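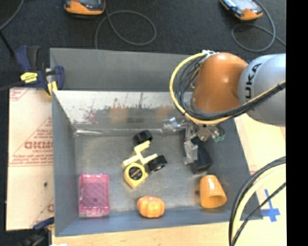
**Kandach bin set** is a small dataset for comparing two grippers on the same arm, in the same bin, with the same kind of mixed objects. We made it in March, after the Leinonen controller was updated. The objects are light household and toy items, for example a tape measure, a plastic cup and a translucent pink case, and the bin is held to the table with bar clamps. The metal floor of the bin is scuffed and gives cloudy reflections, so please check your depth filter before you blame the grasp planner.

## Content

- 300 pick attempts, divided equally between the 2 grippers
- color video and joint positions for each attempt
- `result.csv` with columns `attempt_id`, `gripper`, `outcome`, `note`

An attempt is stopped after 90 seconds and gets the outcome `timeout`.

## Known problems

- Joint time stamps can be late against the video – use `sync.py` first.
- The `note` column was written by two persons, Anca Toma and Yoon-hee Nam, and the style is not the same.
- Picks near the wall have more failures with the Clusonari fingers. We did not yet separate this from the planner settings.

## Contact

Tassanee Somboon keeps the files. For questions on calibration, please write to Horațiu Marinescu.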